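**Rice boils over every single time, small kitchen, losing my mind a little**

Hi all, long time reader, first time I've had to beg for help. I moved into a one-room place in August with a kitchenette that is basically a counter and two burners, and I can't make a pot of plain white rice anymore. I've been cooking rice since I was a teenager! It either foams up and runs down the side of the pan onto the burner, or I turn it down so far that I get crunchy rice on top and glue underneath. Same style of saucepan I've always used, nonstick inside, glass lid.

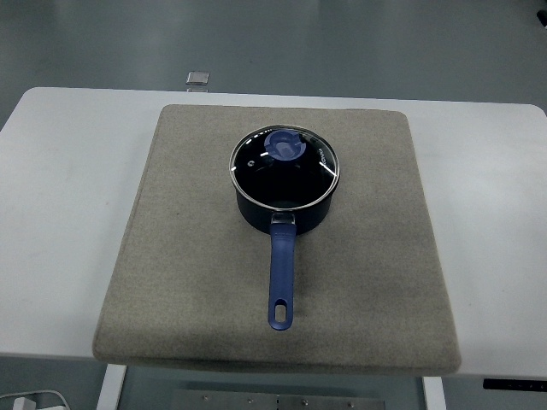
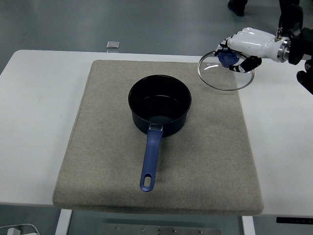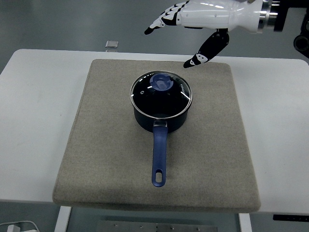
*Photos: Larkent*

What I do now: one cup of long grain, 2 cups of water, a pinch of salt, bring it to a boil, lid on, turn it down, leave it for as long as the bag says. The bag is the Catero store brand, if that matters to anyone. I don't rinse because my mother never rinsed and hers was perfect (hers was also on a gas stove the size of a car, so maybe that's my answer right there).

Things I've tried so far:

- lid tilted a little, which stops the foam but then the water is gone before the rice is done
- less water, which was worse
- a different burner, which helped for exactly one night
- stirring, and yes, I know, please don't yell at me

The burners are electric coils and the dial goes from 1 to "hi" with nothing in the middle that seems to mean anything. I've got people coming Friday and I promised them curry, so I'd love to have this sorted by then. I don't have the counter space for a rice cooker and I don't really want to buy one.

— Emer

---

**crumbtray_62**

Oh I feel this one. I had coil burners for years and they do two annoying things. They stay hot for ages after you turn them down, so your "low" is still a full boil for several minutes, and then they click on and off, so the pot surges. That surge is when you get the foam. The rice isn't doing anything wrong, poor thing.

My fix was to use both burners. Bring the pot to a boil on the big one. While that's happening, have the small one already warming on its lowest setting. When the pot boils, put the lid on and move the whole thing over to the small burner. You skip the whole slow cooling down part and the foam never really gets going. I was so proud of myself the first time I did this that I called my sister.

And rinse it! I know, I know, your mother. But the foam is starch. Put the dry rice in a bowl, cover it with cold water, swish with your hand, pour off the cloudy stuff, and do that until it's only a bit cloudy. You don't need it crystal clear, life is short. If you rinse, drain it properly in a strainer, or you're sneaking extra water in and you'll be back here asking about mush.

The other thing I'd look at is how full the pan is. I like the raw rice and water together to come no higher than halfway. If you're feeding guests you're going to want to double it, and a small saucepan with a double batch will boil over no matter how nicely you treat it. Do two batches or borrow a bigger pot.

Timing on mine: twelve minutes on the small burner, then OFF the heat completely, lid still on, ten more minutes. Don't peek in the second part. With a glass lid you can look all you like through it for the first part, at least until it steams over. Then fluff with a fork.

Oh, and a little butter or oil in the water, half a teaspoon or so, does knock the foam down. I forgot to say that up top. It's not magic but I do it.

---

**dontaskme**

just get a rice cooker. mine was 40 bucks and it lives on top of the fridge

---

**Chaudhry**

I'm going to disagree with the answer above about the resting time (ten minutes is fine, I'd go to fifteen for long grain) but the two burner trick is good and I'm stealing it.

If you want something that doesn't depend on your stove behaving, cook it like pasta. I'm serious. I grew up with the careful measured way too and I felt like a criminal the first time, but on a bad stove it's the most reliable thing going, and it makes lovely separate grains for curry. You want a big pot for it, bigger than a saucepan really, with lots of water and more salt than you'd think. Get it boiling hard with NO lid. Tip in the rinsed rice, stir once, and let it go. Start tasting at eight minutes. You want it just barely firm in the middle, same as you'd want a noodle. Drain it in a strainer, shake it well, put it back in the hot empty pot, off the burner, and cover it with a clean dish towel and then the lid for five minutes. The towel catches the drips so the top doesn't go soggy. Fold the corners up over the lid so they don't hang anywhere near the coil, please.

You do lose a bit of the flavor this way and it's no good for sticky or short grain rice. For a weeknight bowl of rice and an egg I still do it the ordinary way.

On amounts, since you've got guests: I weigh it. 280 grams dry does four of us with a spoonful left for whoever is hanging around the stove. If you don't have a scale, a cup and a half of dry long grain is close enough.

Your store brand may have something to do with it too. Some cheaper bags have a lot of broken grains and dust in them, and that makes the foam much worse. Pour a handful onto a plate and look. If you see lots of little chips, rinse it more than you think you need to, or keep that bag for soup and buy another for company.

One last thing about the lid. If there's a steam hole in yours, check it isn't plugged with old dried starch. Mine was, for months, and I'd been blaming the stove the whole time. A toothpick and hot water sorted it. No steam hole? Set a wooden spoon under one edge for the first two minutes after you turn it down, then pull it out and close the lid all the way. You won't lose enough water in that time to matter.

---

**Emer**

Thank you both!! (And fine, thank you dontaskme, but my fridge is under the counter.) I did the plate thing and there's so much dust in this bag, it's half powder. I rinsed a cup just now and the first bowl of water looked like milk. Going to try the two burner way tonight with a plain batch and, if that goes badly, the pasta way for the guests. Does anyone know if leftover rice from the pasta method still works for fried rice, or is it too wet?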